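Call for participants: does folding your clothes properly save you anything?

We are looking for households to take part in a laundry study run by Ambaye, a small home research group. You will fold clothes on your own bed for several weeks and tell us, bluntly, whether it was worth it.

We should say where we stand. There is a great deal of advice about on how to fold a pair of jeans, and most of it comes from people with something to sell. One folding guide promises drawers that stay tidy for a month. Another claims you will get your Sunday evenings back. We have read a lot of these guides and found very little behind them, apart from nice drawers belonging to the person who wrote them. It may be that the claims hold up. We doubt it, but we would like to be shown.

What you would do

Once a week you take your clean washing and fold it in one of 3 ways, which we will send you on a printed card. You note when you started and when you stopped. Two days later you open the drawer and write down what state it is in. A line or two is plenty. If everyone has rummaged through it and it looks like a jumble sale, write that.

You do not need a special folding board, and please don't buy one for us. A bed is what most people use and a bed is what we want to know about. Children's clothes are welcome, and so is anything awkward.

Jeans get a section of their own on the card. The guides nearly always show a flat, stiff pair with a plain waist, and those will fold into a rectangle for anybody. Pairs with a gathered elastic waistband are another matter. The ruffled end is thicker than the rest, the edges never quite line up, and a corner of the hem likes to turn itself up.

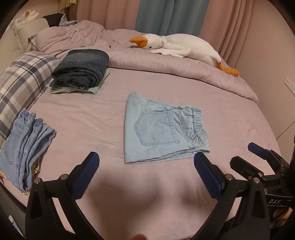
We also want to know how high you stack them. The guides say a neat pile keeps its shape. Ours slump sideways as soon as someone takes a pair from the middle, and nobody we asked takes from the top.

Who can apply

Anyone over 18 who does the washing at home at least once a week. You needn't be tidy. Keen folders may apply too, but if you run a folding course or sell storage boxes we will have to say no.

What you get

A shopping voucher at the end, and your travel paid if you come to the closing meeting at Lusari Hall in November. We can't promise you a tidier bedroom.

How to apply

Write to the Ambaye laundry study, Room 838, Lusari Hall, quoting reference 2426. Tell us who lives in your home, how often you wash, and what you do with clean clothes at present. "Leave them on the chair" is a perfectly good answer. Letters should reach us by Saturday, March 9, 2019.

Recent calls
Busis: people who iron bed linen (closed)
Vuria: shared kitchens and who wipes the hob
Ambaye: odd socks diary, second round
Lusari Hall: evening receptionist, part time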